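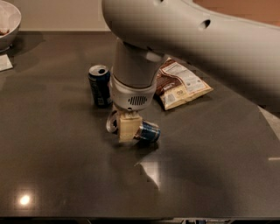

Light travels in straight lines until something gets in its way. When it meets a surface, some of it goes into the material and some of it bounces back. The part that bounces back is called reflection. A dark gray countertop takes in most of the light that lands on it, yet it can still look glossy. The silver end of a blue aluminum can sends back much more of the light. Both surfaces follow the same rule, which is named the law of reflection.

The law of reflection

Picture a ball rolling along the floor toward a wall. If it hits the wall at a slant, it leaves at the same slant on the other side. Light does the same. The angle at which light arrives equals the angle at which it leaves. Scientists measure both angles from a line that stands straight up from the surface. This line is called the normal.

Smooth and rough

On a smooth surface, light rays that arrive side by side also leave side by side. The pattern of light is kept, so you may see a picture of a lamp or a window. This is called specular reflection.

On a rough surface, each tiny bump faces a different way. The rays still obey the law, but they leave in many directions and the picture is lost. This is diffuse reflection. Paper feels smooth to your finger, but to light it is a field of hills. A human hair is less than a tenth of a millimeter thick, and the bumps that scatter light can be much smaller than that.

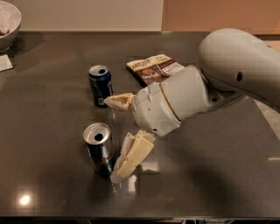 Soft reflections on a glossy countertop. The plain wall behind it scatters light.

How much light comes back?

A surface that returned 100 percent of the light would be a perfect mirror. No real mirror does this. A surface that returned 70 percent would take in the other 30 percent, as long as no light passed through it. The light it takes in turns mostly into heat.

Try it

You need 2 sheets of kitchen foil and a flashlight.

1. Leave one sheet flat. Crumple the other gently and open it out again.
2. Darken the room. Shine the flashlight at the flat sheet from one side.
3. Look for the bright patch on the wall or ceiling.
4. Do the same with the crumpled sheet.

Tímea Bozsik's class in Hanbridge did this test in March. The flat sheet made one bright patch. The crumpled sheet made many small, weak ones.

Words to know

Normal: a line at a right angle to a surface.
Specular: mirror-like.
Diffuse: spread out in many directions.

Text by Csaba Kozma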